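Keeping your camera gear happy at home

I shoot a bit of everything, birds mostly, and my kit lives in the same small house as me, two kids and a very dusty heater. Over the years I've picked up a few habits that keep it all going. Some of them I learned from Ghazala Ghauri at the Grilcombe camera club, and the rest I learned by wrecking things!

Find the gear a dull spot

Lenses like somewhere dry, shady and boring. Mine used to sit by the back window because the light was nice and I could grab them on the way out, and by February the rubber on my old zoom had gone sticky and horrible. Now everything goes in a plain cupboard on an inside wall, caps on, with a tub of silica gel on each shelf. Bathrooms and laundries are out (yes, I tried the laundry).

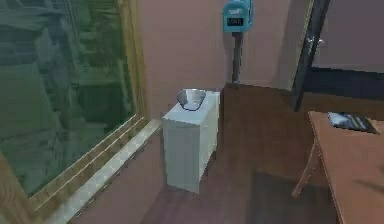
Dry out your silica gel

The little sachets fill up with moisture and then they're just taking up room. I buy the loose beads that change colour, and when they've turned I tip them onto an old baking tray and put them in a low oven, 125 degrees, until the colour comes back. Check the packet first, as some brands want it cooler. Let them cool in a jar with the lid on or they'll start soaking up the kitchen air straight away. Keep that tray for beads only.

Cleaning a lens without making it worse

Blower first, always. Then a soft brush, and only then a cloth with a drop of lens fluid on the cloth, never on the glass. I go in circles from the middle out. Please don't use your T-shirt. I did for years, and my first Saltetti has a lovely set of hairline scratches to prove it. Cloths go through the wash on their own with no fabric softener, which leaves a greasy film.

Lay it all out before a trip

The night before we go anywhere I spread the lot out on a bed and pack from there. A bed is soft, it's a good height for my back, and a dropped lens cap doesn't vanish under the fridge. Body, lenses, charger, spare battery, cards, cloth, rain cover. I put things down in the order they go into the bag, so the rain cover ends up on top where I can get at it.

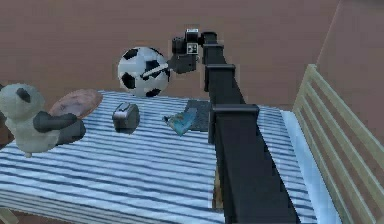
Once it's zipped up I put the bag by the front door with my boots and I don't open it again. Every time I've had "one last look" I've taken something out and left it behind. My mate Panagiotis still brings up the whale trip I did with no battery.

Batteries

Number them with a paint pen and use them in turn. Mine are 1 and 2, nothing fancy. If they're going to sit for a month or more, leave them about half charged and out of the camera. Any battery that looks puffy goes to the recycling drop-off, no second chances.

Label your cards, too

A strip of white tape with your phone number on it has got a card back to me once already. I format cards in the camera, and only after the photos are in two places. Full ones go face down in the Vasseur wallet so I can tell at a glance which are which. Isamu does it the other way round, so we don't share a wallet any more.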